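**Ticket 3000-102: packing tape won't stay down on the grey-white liners**
Status: open
Opened by: Dilek Avcı
Site: Pakside, back bench

Hi all, me again with the tape saga! I've been sealing up the winter stock since lunch and the Trastska tape keeps letting go on me. It goes down fine, I rub it flat with my thumb, I turn around to grab the next one and there's a corner up already (so annoying). I've done 60 this arvo and I reckon I've redone half of them.

What I've tried so far:

- wiped the surface with a dry cloth, no change
- new roll from the Beltrán carton, a tiny bit better
- pressed harder, which just gave me creases
- longer strips, 100 mm past the join, still lifting at the ends

The colour of the roll makes no difference as far as I can tell. Close-up attached. 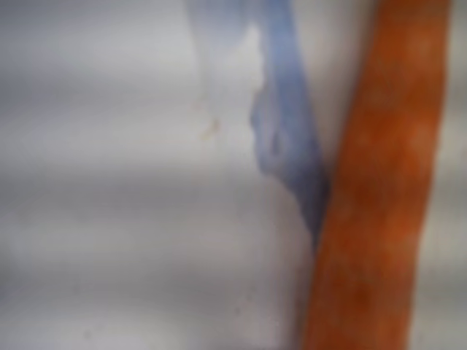
Citlali Barrera replied that she'd had the same trouble in February, when the rolls had been sitting near the roller door overnight, and that keeping them inside by the heater for an hour before starting fixed most of it. She also asked whether I was stretching the tape as I pulled it off. Guilty! I yank it.

So I've moved the open carton in next to the Titier shelves and I'll have another go at 4 pm, no yanking this time. If the ends still come up I'll try the wider roll. Please leave this one open till I've done a full batch.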